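Tellura Fabric Care: Laundry Drying Cabinet, Model 79

Reading time: 4 minutes
Last updated: October
Print this page | E-mail this page

The Tellura Model 79 is a free-standing drying cabinet for shared laundries, nurseries, residential schools and small care settings. It dries clothing, bedding and soft items on rails and shelves by moving warmed air through the cabinet, without tumbling. It is supplied and supported by Zollon Equipment from its depot in Drestside.

The cabinet is intended for articles that have already been washed and spun. It is not suitable for dripping garments, or for anything that has been cleaned with solvents.

Construction

The outer casing is powder-coated steel, finished in white. The door is full height and may be hung on either side; the choice should be stated at the time of order, although the hinges can be changed later by a Zollon engineer. The door seal is a single piece and can be replaced without tools.

Inside there are five hanging rails, each of which folds flat against the back wall when it is not needed. With the upper rails folded away, long items such as sheets and dressing gowns can hang at their full length. Two wire shelves are supplied for shoes, hats and knitted articles. A hook strip for gloves and socks is fixed to the inside of the door.

The fan unit sits in the top of the cabinet behind a removable panel. The lint screen is directly below it and slides out from the front.

Controls and programmes

The control panel has one dial and one start button. Programmes are as follows.

Everyday: cotton shirts, trousers, towels and mixed loads.
Gentle: wool, knitwear and anything marked for low heat.
Outdoor: coats, waterproofs and boots.
Airing: unheated air only, for clothing that is dry but has been stored.
Timed: set by the user in steps of five minutes.

The cabinet stops when the door is opened and resumes when it is closed and the start button is pressed. A lock setting prevents the dial from being turned during a programme. Zollon recommends that this setting be used wherever children have access to the room.

Preparing a load

Articles should be sorted before they are placed in the cabinet. Heavy cottons and light shirts dry at different rates, and a mixed load will run for as long as its thickest item requires. Shirts should be shaken out, buttoned at the collar and hung with a hand's width between them. Collars and cuffs should be pulled straight while damp, as this reduces ironing.

Baskets should be brought to the cabinet at a comfortable working height and should not be left on the floor in front of the door. In rooms used by young children, low furniture will often serve as a stand, provided that it is stable and the basket sits squarely upon it.
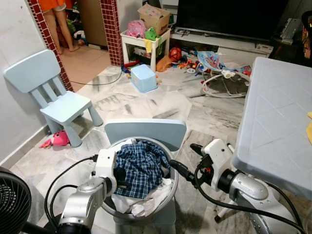 Siting and installation

The cabinet must stand on a level floor against a wall. A gap must be left above the casing so that the top panel can be removed. The standard model returns air to the room and requires a window or extractor nearby. The ducted model is connected to an outside wall by a rigid duct, which is ordered separately.

Both models require their own socket. Extension leads must not be used. Installation by Zollon includes delivery to a ground-floor room, levelling, connection and a first run in the presence of the customer. Delivery above the ground floor can be arranged after a site visit.

Care and cleaning

The lint screen should be cleared at the end of each working day. The interior may be wiped with a damp cloth and mild soap; abrasive powders will mark the coating. The door seal should be checked monthly for splits.

Filters, seals and rails for this model are made by Bastos and are held in stock at Drestside. Parts from earlier Tellura cabinets do not fit and should not be adapted.

Price and warranty

The standard model is priced at £3,515, including installation on the ground floor. The ducted model is priced on application. Prices exclude VAT.

The warranty covers parts and labour for five years from the date of installation. It does not cover damage caused by overloading, by a blocked lint screen or by repairs carried out by persons not approved by Zollon. The warranty may be passed to a new owner if the cabinet remains at the same address.

Enquiries

Sales and site visits: Lovely Javier, Zollon Equipment, Drestside.
Servicing and spare parts: Renato Abella, Zollon Equipment, Drestside.

Customers requesting service are asked to have the serial number ready. It is printed on a label inside the door, beneath the hook strip.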